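Notes on Keeping a Household Archive

The subject of this entry is the management of family papers, and in particular the question of what ought to be kept. I have been asked about it several times since my earlier piece on storing letters, and I set out my present practice below for the benefit of readers who face the same task.

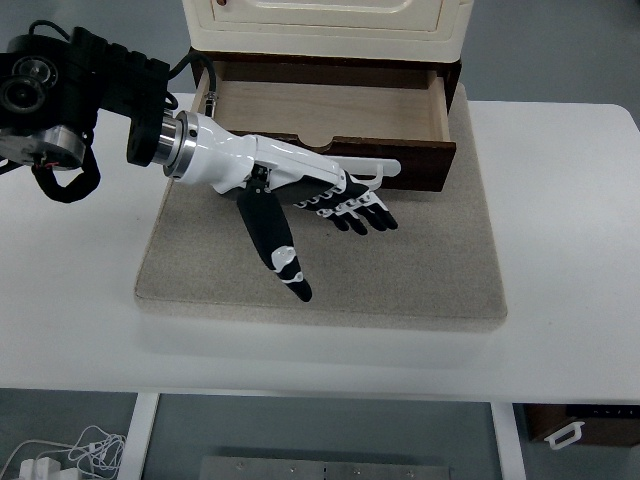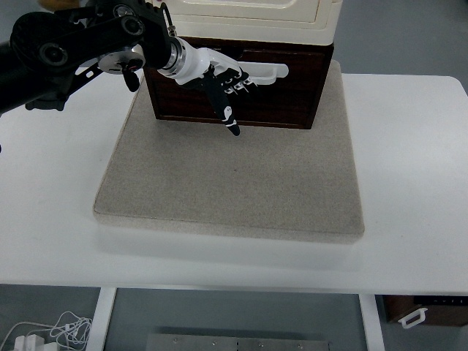
Two views of the same arm, with its white and black hand.

My own collection came to me in December, when my late aunt's flat in Clasbridge was given up. It consisted of bank statements, school reports, postcards, receipts, three generations of birth and marriage certificates, and a large quantity of correspondence with a firm named Cavalcanti concerning a leaking roof. When the first sorting was finished I had 1310 separate items. At the time of writing 949 remain. The rest have been destroyed or passed to relations who had a better claim to them.

The first principle I would recommend is that nothing should be thrown away during the first reading. Papers which appear to be of no interest are often the only means of dating others. A gas bill from my aunt's second address, which I had very nearly discarded, allowed me to place an entire bundle of undated letters from her cousin in Flallura.

The second principle concerns order. Where papers have been kept together by the person who owned them, that arrangement should be written down before it is disturbed. My aunt filed her letters by the town from which they were sent and paid no regard to the writer or the year. I found this inconvenient and was tempted to begin again. Benedikt Camenzind, with whom I have corresponded on these matters for some time, advised against it, and I have followed his advice. A simple list by date now sits at the front of each box, and the letters themselves are as she left them.

Readers have asked about financial papers. I retain deeds, wills and anything relating to a pension without exception. Ordinary bank statements I have kept for two years only, being the first year of my aunt's marriage and the last year of her life. The roof correspondence has been kept in full. It is of no practical value, but her letters in it are the best she ever wrote, and the seventh contains a description of a bucket that I should be sorry to lose.

On the matter of photographs, names should be written on the reverse in soft pencil, near the edge, and never in ink. Where a name is uncertain, a question mark should follow it. I regret that an earlier member of the family did not observe this rule, with the result that one gentleman appears under 2 different names in the same album. Borislav Dimitriou has kindly offered to compare him with the portraits in his own possession.

The postcards have not yet been listed. They will be dealt with in a later entry, together with the question of whether stamps should be left in place.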